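Recording Kitchen Tasks at the Bench: Tips That Save You Retakes

Filed under: Workshop, Demonstrations, Small Arms

These are working notes for anyone gathering demonstrations of tabletop jobs with a pair of teleoperated arms. They come out of the Mustine set, which stands at 2,406 usable episodes. Most of that is cups, cans and mug trees. The tips are in no special order.

Cover the table before you do anything else. A plain cloth in one dull color cuts glare and stops light things from skating when a finger brushes them. Pull it tight and clamp it at the front edge. Check the clamp when you come back from lunch, because cloth creeps.

Write the task sentence first and tape it where the operator can read it. "Hang the cup on the mug tree" is enough. If two people would do different things after reading it, rewrite it. We lost 38 episodes to the sentence "put the cup away," which half the operators took to mean the tree and the other half took to mean the back of the table.

Open the fingers before you come down, and leave them open until the object is between them. New operators start closing on the way in. The learner copies that, and you get a policy that nudges cans across the table.

A can on its side is harder than a can standing up. Come in from above with the fingers across the body, close slowly, and lift straight. If you land off to one side, correct sideways while you're still high. A correction made up high is good data and worth keeping. One made with a fingertip dragging on the cloth usually isn't.

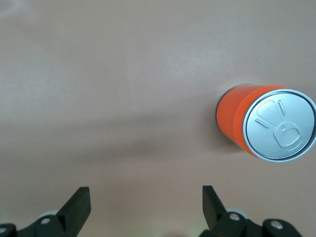

Ument wrote in to disagree about the dragging. I keep the drags in if the pick works in the end, the comment said, and my arms recover better for it. With only clean runs they had no idea what to do after a bump. I just tag them so I can pull them out later.

Fair enough, and tagging costs nothing. Our rule is still to leave them out of the first training run and add them back for the second. If you have only a few hundred episodes, a bad habit shows up fast. With a bigger set you can afford more mess.

Move the start positions. Put the can left, right, near, far, lid toward you, lid away. We use a list of starting spots printed on a card and work down it, because people left to themselves will put things back in the same place every time. Cross off each spot as you record it.

Don't use tape marks on the cloth for this. The cameras see them and so does the learner.

Keep lighting steady through a block. If there is a window, pull the blind or record the block at one time of day. Change the light between blocks, on purpose, and note it in the log.

For the mug tree, decide which peg before the episode starts. Operators who pick a peg halfway through tend to hover, and a long hover teaches hovering. Pick the cup up low and keep it low until you're clear of the other arm's path, then raise it and turn it toward the peg. Lightweight cups are forgiving to practice with. Save the heavy ones for operators with a few blocks behind them.

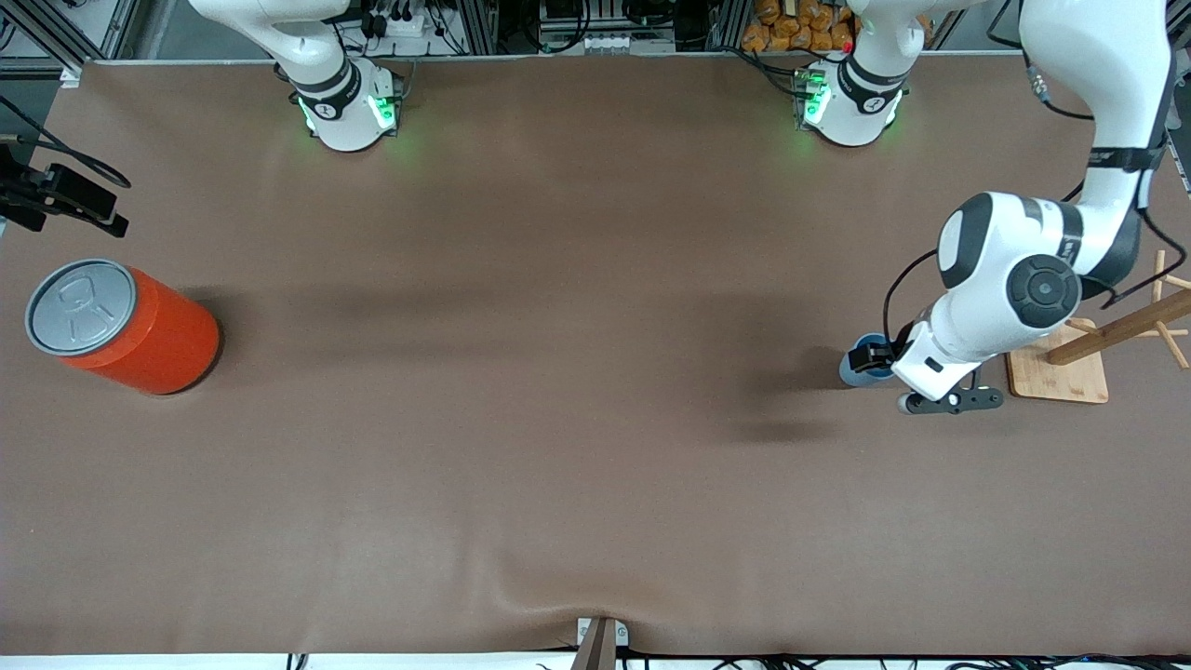

Slow down for the last few inches. The handle has to find the peg, and the side camera may have the arm's own elbow in the way, so work from the wrist view once you're close. If the handle misses twice, back off, come around again and finish the episode. Three misses and we stop and discard.

Reset with your hands, after the recording has stopped. A sleeve in the last second of an episode is the most common fault in our review pile – 228 episodes had to be trimmed for it before April.

Clean the fingers at the end of each block. A damp cloth is fine. Sticky pads will hold a cup a moment too long on release, and the operator starts adding a little shake without noticing.

Tie down cables at the front of the table, and leave slack at the elbow. Run the arm to its farthest reach once before the first episode and watch the loop.

Name your files by task, block and spot number. We used Skokix for sorting and it handles that order well. Han is quicker to search but drops the block number when it exports, so keep a copy of the log beside it.

Review the same day. Play everything at double speed and stop on anything that looks odd. Of the cup episodes, 1,404 passed on the first look. The rest got a second viewing in the morning, and most of those turned out to be fine – a slow start, or a pause while the operator checked the card.

Stop a session when the operator gets sloppy. For most people that is a little under two hours.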